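The Tanoli cocktail shaker, four months on

4 min read

Last updated: May 12, 2026

I've owned more cocktail shakers than anyone with a kitchen this small should. The last one was a three-piece cobbler type with a built-in strainer, and it used to seize up so badly after a daiquiri that I once had to abandon the thing in the sink and drink wine. So when I bought the Tanoli in January I wasn't expecting to fall in love, I just wanted something that opened.

It's a two-piece tin-on-tin set, weighted at both ends, in a brushed finish that doesn't show fingerprints too badly. There's no strainer in the box, which annoyed me for a day or so until I dug out my old Hawthorne strainer and found it sits on the big tin very nicely. If you're starting from nothing, do budget for one (Mustus make a cheap one with a good tight spring, and it's the one I'd get).

The seal is the best bit. You tap the small tin in at a slight angle, give it a smack with the heel of your hand and off you go. I shake hard for 15 seconds for anything with citrus and I've only had one leak, which was my own fault – I'd filled it nearly to the brim with ice because I was making 4 margaritas at once and being greedy. It'll do two drinks comfortably. Three is pushing it.

Opening it takes a bit of a knack. My friend Sandamali Siriwardena used to work behind a hotel bar and she showed me where to hit it, on the side where the gap between the tins starts, and now it pops every time. Before that I was bashing it on the worktop like an idiot. The leaflet has a drawing of this but it's tiny and I couldn't make head or tail of it.
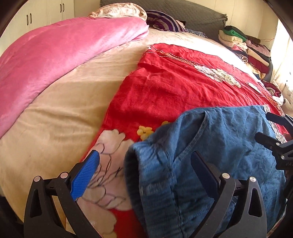 Egg whites are where it really earned its place. I love a whisky sour and my old shaker always gave me a thin, sad layer of bubbles. With this one I do a dry shake first, then add ice and go again, and the foam comes out thick enough to hold a few drops of bitters on top without them sinking! You do need to keep a firm grip during the dry shake though, as there's no cold to pull the tins together and they'll try to part company.

Now the grumbles. It gets very cold, as they all do, and there's no sleeve or band to hold, so I end up with a tea towel round it. The small tin has measuring lines stamped inside but they're so faint that I can't read them in the evening with just the cooker light on. I use a jigger anyway. And mine has picked up a small dent near the rim of the big tin from being dropped on the patio, though it still seals.

I also borrowed the Trato for a weekend from Nestor Quiambao next door, to see what twice the money gets you. It's prettier, with a copper finish, and it pours a touch more neatly. The copper has to be washed by hand, and his has already gone patchy. I gave it back without any regrets.

Mine came from Parkness, well wrapped, no complaints there. If you mostly make stirred drinks you don't need it at all, get a mixing glass. For sours, margaritas and daiquiris I'd buy it again tomorrow. Next job is a clover club, if I can find decent raspberries.

Contact us | © 2026 | Back to top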